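Lukumay study room extends pencil and calculator loans

The study room at Lukumay has changed the way it lends out writing materials. From February, pencils and calculators are issued at the desk by the door instead of being left in trays on each table. The desk opens at 9 in the morning, and items are due back before the room closes.

Chepkoech Kioko, who runs the room, said the trays had become difficult to keep stocked. "Pencils moved from table to table and the sharpener was always at the other end," she said. Loans are now entered in a book by table number. Returned pencils are checked for broken leads and sorted by hardness. Striped, plain and coloured barrels are all accepted, and no attempt is made to match sets.
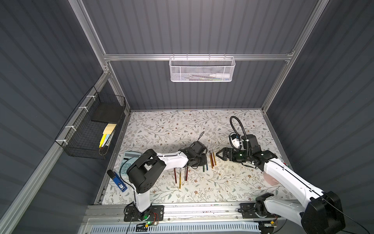
Loan terms

Each reader may take two pencils and one calculator at a time. Calculators must be switched off on return. Pencils shorter than 6 cm are withdrawn and passed to the Andlow drawing group, which fits them with metal holders.

Replacement stock is supplied by Funamport in mixed colours. The first delivery contained over eight dozen pencils, all unsharpened. Readers may still bring their own materials, but should mark them with a name or initials to avoid confusion at the desk.

Rubbers and rulers are not part of the scheme and remain on the shelf beside the window.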